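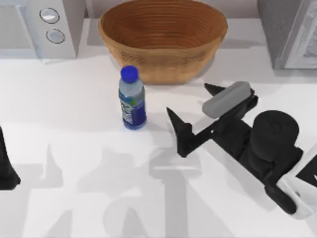

A bowl, a bottle of water and a lot of counter.

The Tedley Reunion

I left my husband a two-page note about the kids' dinner and got out of the driveway by 9, with a bag of gummy worms open on the passenger seat and nobody behind me asking for one. August, windows down, 200 miles to Tedley. I sang the whole way to the first gas station (badly, and with hand gestures!).

Rohani was waiting for me outside the bus depot, sitting on a suitcase big enough to hold another Rohani.

"It's two nights," I said.

"I brought options," she said, and threw herself at me.

We hadn't been in the same car since we were 27, driving home from her sister's wedding with a centerpiece buckled into the back seat. It took us maybe a mile to get loud again. She told me about her divorce, then about her new knees, then about the divorce again but funnier. I missed the exit and had to turn around in the parking lot of a place called Proletti's Tile, where she made me stop so she could change her shoes.

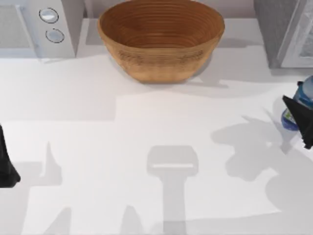 Firdevs Tokgöz

The rental was on Bevirico Lane, up a hill my car did not care for. We picked our rooms the way we did sophomore year, by running. She won. New knees.

"Do you think Ngau's coming?" she yelled through the wall.

I said I had no idea, which was a lie, because Ngau had emailed me back in the spring and I'd read it in the school pickup line until the car behind me honked. He'd said he would come if I did. I'd written back one word – "Sure!" – with the exclamation point and everything, and then felt sick over that exclamation point for a week. I'm happily married. So is he, I think. It wasn't that. He still had my half of a fight we never finished, about a roommate we'd both been lousy to, and the roommate was on the other side of the wall trying on dresses.

"Green or black?" Rohani said from my doorway. She had one on and the other held up over it.

"Green."

"You didn't even look."

So I looked. She'd done her lipstick already and missed a corner. I got up and fixed it with my thumb, the way I do for my youngest, and she held very still and let me.

"He told me, you know," she said. "Years ago. He called and told me all of it."

Out on the lane somebody was backing in next to my car, taking forever.

"Green," I said again, and went to find my shoes.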